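Werkstattbuch, Zelle Hodau – 10. September 2026

Greifer über der rechten Kiste, Finger offen.

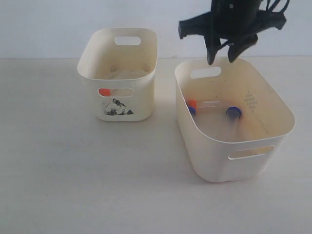

Fanni Vincze meint, ich soll zuerst die Kabelschlaufe neu befestigen und erst danach die Höhe einlernen, sonst zieht es beim Drehen am Flansch und der Nullpunkt wandert wieder. Habe ich so gemacht.

Anfahrhöhe neu: 100 mm über Kistenboden, vorher 59. Der linke Finger kam damit zu nah an den hinteren Rand. Geschwindigkeit beim Absenken bleibt auf 400.

Noch offen: Schrauben am Winkel nachziehen, Ersatzfinger bei Bodnár bestellen – Lagerplatz 457 ist leer.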